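What I Learned Reading a State Rule on Door Chain Locks and Short-Term Rentals

4th January

12 comments

I rent out the back unit of my house in Joston, and for the past six months I've been following a proposed state rule on rental safety. I am not a lawyer. I read the thing because it applies to me, and because the summary the city mailed out was two paragraphs long and left out most of what I wanted to know.

The rule came out in draft form in June. It covers any unit rented for fewer than thirty nights at a time. It does three main things. It requires a working carbon monoxide alarm outside every sleeping area, it requires the owner to register the unit with the state, and it gives the attorney general's office the power to go after booking sites that list units without a registration number. The last part is the one that people are fighting over, and it's the reason there is a lawsuit.

The lawsuit was filed by Flinar, a booking company that has a lot of listings in the southern half of the state. Its argument is that a website is only a place where an owner posts an ad, and that the state can't make the website check whether the ad is legal. The state says Flinar takes the payment, holds the money, sets the cancellation terms and keeps a cut, so it's part of the sale. I read both filings. They are long and a lot of it is citations, but the basic disagreement fits in those two sentences.

The state's filing has an exhibit listing complaints. There were 2234 of them over the period it covers, from renters, neighbors and a few fire departments. Of those, 700 were about alarms that were missing or didn't work. I had expected most of the complaints to be about noise and parking, and there are plenty of those too, but the alarm number was higher than I would have guessed. It made me go out to the back unit that night and press the test buttons.

Oanh Lại, who owns a duplex two streets over, went to the public hearing with me. She spoke and I didn't. Her point was that owners with one unit are being asked to follow the same steps as companies with forty or fifty, and that the registration form assumes you have an office and a property manager. The form does ask for a "principal business address" in two places. She wrote her kitchen address in both and it was accepted.

She also asked whether the 900 dollar penalty for an unregistered listing applies per listing or per night. The staff person running the hearing said per listing for a first violation. After that it depends, and he did not say on what. The text says "each day of a continuing violation," so I would read that as per night once you've been warned. If you own a unit in this state you should look at that section yourself, or pay somebody to.

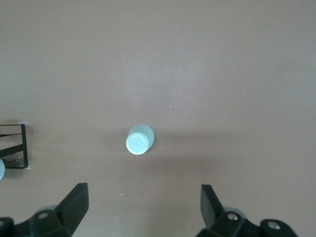

How registration works

I did mine in one evening. You need the parcel number, a copy of your local permit, and the make and date of manufacture for each alarm. The date is printed on the back, so you have to take the alarm down. Mine are from a company called Climodach and the date was in very small print, but it was there. The fee is 40 dollars. You can pay by card or mail a check.

The website timed out on me once, on the page where you upload the permit, and I had to start that page over. It did save everything before it. The confirmation email came the next morning with a registration number, and you are supposed to put that number in the first line of your listing. I put it in the first line.

If you use a cleaning or key service, you also have to list them as a contact. I use Lục, a small outfit that handles the linens and lets people in when I'm away. They already had a sheet with everything the form asks for, so I assume I wasn't the first to call.

What happens next

The judge has not ruled on whether the rule can be enforced against booking sites while the case goes on. The part that applies to owners isn't being challenged, so it is in effect no matter what happens to Flinar. I have talked to two owners who thought the whole thing was on hold. It isn't, and the letter from the city doesn't make that clear.

I mostly think the rule is fine. The alarm requirement is something every owner should have been doing already. I'm less sure about the public registry, which shows the street address of each unit to anyone who searches for it. Several people raised this at the hearing, and the final version still has it. Oanh has written to her state representative asking for the house number to be left off, and I signed the letter.

I'll post again when there is a ruling. If you've registered and had a different experience with the permit upload, leave a comment, and please say which county you're in.

Share this post
12 comments
3 shares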